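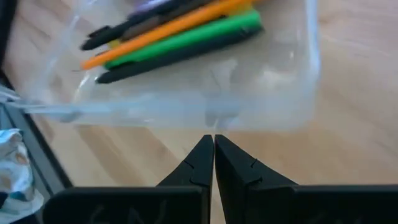
By Beca Jarman | Bench notes | 25 July 2026

We have been comparing two sets of gripper fingers on the tabletop arms since June. The first set is the plain black one most of you have used. The second came from Fesetti and has a softer pad on the inside face. Noboru Imai ran most of the trials, and Rianne Willems went through the logs.

Pens and markers in a clear container turned out to be a good test for the plain fingers. They lie close together and almost parallel, and a thick marker next to a slim pen makes the closing width hard to pick. The frosted plastic also catches glare, and the wrist camera doesn't like that. Noboru set the exposure by hand for this part and left it there for the whole run.

Each set did 1,000 picks. The plain fingers dropped fewer slim pens. The Fesetti pads held thick markers better but often pulled a second one along with the first. Rianne's view is that the pads are too wide for the job and should be trimmed before anyone buys more.

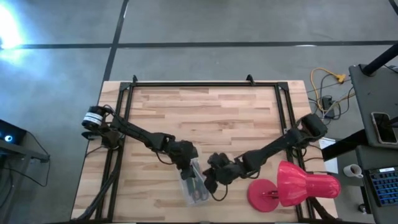
Two-arm work is a different matter. With both wrists over the middle of the table there is very little room, and the wider pads make it tighter still. Noboru moved the home positions back and slowed the last part of the approach. Clear bags are still the item most likely to stop a run - the film bunches between the fingers and the controller reads it as a full grip. We lowered the closing force for bags, and that helped with both sets.

On the controller side, we stayed with Flumeo for all of this so the numbers could be compared. Grigoris Tzanetos wants to repeat the bag trials on the Vultora controller, 200 picks per set to start with. He has asked for the table for the first half of the month and will post the hours on the shared sheet.

If you change fingers between sessions, please run the zero routine afterward and write the set in the log. A few entries from last month had no finger type and had to be left out. Spare screws are in the drawer with the hex keys. Trial logs are in the Bellis folder, sorted by finger set.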